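Home Repair and Finishes > Coatings > Surface problems

Dry-erase coating on worktable: ink ghosting after a week, sheen uneven. Recoat or strip?

Asked by Noelia Villalobos
Tags: dry-erase, two-part coatings, cure time, ghosting

I coated a worktable with a two-part clear dry-erase finish in April. Substrate is MDF, primed with a shellac-based primer, then two coats of white acrylic enamel, then the Grodus clear kit. The kit was mixed at the ratio on the can and applied with a foam roller in one pass, wet edge kept, no thinning.

The room was at 64 F when I rolled it and dropped overnight, I don't know how far. The instructions give a minimum of 60 F during application and say nothing clear about the hours after. They give three days before first use. I waited five.

For the first few days ink wiped off with a dry cloth. After a week, anything left on overnight leaves a gray trace. Black and red are the worst. Blue mostly comes off. Ink wiped within an hour or two leaves nothing.
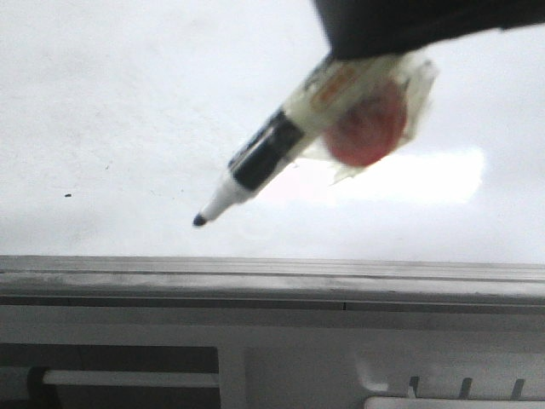 I have tried the following, in this order: dry microfiber, microfiber with water, the spray cleaner that came with the kit, and 70 percent isopropyl on a paper towel. The isopropyl takes off most of the trace, but the cloth drags slightly while doing it and I am concerned that I am softening the film. I stopped after two passes on the same spot.

The second problem is sheen. Looking across the table toward a light, most of it is high gloss and some areas are flatter. You can feel no step between them. I can't say for certain whether the flat areas were there from the start or whether they are from cleaning.

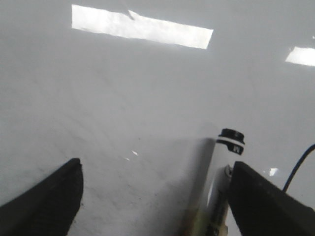
Light reflected in the surface. Duller toward the bottom, with faint streaks.

Questions:

1. Is this an undercured film, and if so will it continue to cure on its own?
2. Can I put another coat of clear over this, or does it all have to come off?
3. Is isopropyl safe to use on it in the meantime?

I have half a kit left, parts A and B both unopened. The table is used for laying out sewing patterns, so I need to write on it and wipe it, but it doesn't get heavy wear. I would prefer not to sand back to primer.

Comments on the question

Which 2K product exactly? Grodus sells a water-based one and a solvent-based one, and the labels look nearly the same.

Noelia Villalobos: Solvent-based. The can says polyurethane, aliphatic.

How long between the second enamel coat and the clear?

Noelia Villalobos: Enamel went on Friday evening, clear the next afternoon.

3 Answers

Answer 1 (accepted)
Tanko Anozie

The short recoat time over the enamel is a better suspect than the room temperature, though both could contribute.

A two-part polyurethane cures by reaction between the resin and the isocyanate hardener. Low temperature slows the reaction. It doesn't normally stop it at the temperatures you describe, and a film that was slow in the first few days will usually catch up once the room is warm. Full chemical resistance takes a good deal longer than the "ready to use" figure on the can. I allow two weeks at 70 F before leaving ink on it overnight.

Acrylic enamel is a different matter. It was dry to the touch after a day but still losing solvent or water. Sealing it under a hard clear traps some of that, and the clear stays slightly soft from below. Soft film, ink solvent gets in, pigment follows. Your description of the cloth dragging fits.

Test it before deciding anything. Pick a corner.

Press a fingernail into the film with firm pressure for five seconds. A cured 2K urethane should show no mark. If you see a dent that slowly recovers, it is still soft.

Then put a folded cotton pad wet with acetone on the film, cover it with a jar lid, and leave it for one minute. Wipe. Cured film: no change, or a very slight haze. Undercured film: wrinkling, stickiness, or white color from the enamel on the pad. Do this somewhere you can afford to damage.

If it passes both, the ghosting is surface texture and you can recoat. If it fails, warm the room to 72 F or more, keep air moving, don't write on it, and repeat the test in two weeks. Many of these recover. If it still fails after a month, strip it.

For recoating over a cured film: wash with water and a drop of dish soap, rinse, dry, wipe with isopropyl, then scuff evenly with 400 grit until there are no shiny spots left. Any shiny spot is a place where the new coat may peel. Remove all the dust. Roll one coat of clear at the thickness on the data sheet. The usual mistake is going too thin. A thin film over roller texture leaves low spots where ink sits.

On isopropyl: fine on a cured film, not something to use daily on a soft one. Use water until you have the test result.

Check the hardener in your leftover kit as well. If part B is cloudy or has a skin or crystals in it, moisture has reached it and it should be discarded, unopened or not.

Comments

Noelia Villalobos: Fingernail test leaves a faint dent that is gone after a few minutes. Acetone gave slight haze, no white on the pad. So in between? I have moved a heater in and will leave it. Cleaned with water only.

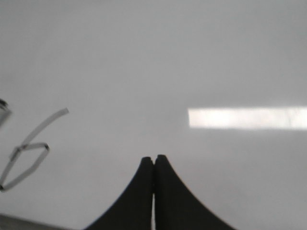
Low angle, diffuse light. No grain or seams visible here.

Tanko Anozie: In between, yes. I would call that nearly cured. The enamel isn't lifting, so the bond is probably sound. Give it the two weeks.

Noelia Villalobos: Retested at 16 days. No dent. Black left overnight came off with a dry cloth in one area and with water in another. Will scuff and recoat the flatter part when I have a free weekend. Marking this as the answer.

Answer 2

Skip the coatings. I went through two different dry-erase paints on a bench in Rernham and both stained within the year. What I ended up with was a sheet of Skonach high-pressure board with the marker-grade face, cut to size at Mohammed Supply and stuck down with contact cement. It is flat, the gloss is the same everywhere, and I clean it with water. It does cost more than a kit, and you have to edge it with something or the corners chip.

If you go that way, sand the existing clear so the cement has something to hold, and use a roller on the sheet, working out from the middle. You get one try at positioning. Dowels laid across the table help, pull them out one at a time.

Comments

Does the contact cement need the clear removed completely?

Mine was over old varnish, scuffed with 120. No lifting so far.

Answer 3

Write over the stain with a fresh marker and wipe right away. Works on mine. Also car wax.

Comments

Tanko Anozie: Writing over it will lift some traces, and there is no harm in trying. Don't wax before a recoat. The new clear won't stick to it, and wax is hard to remove completely once it is in the scratches.

I waxed a school board and the markers skipped all over the place afterward.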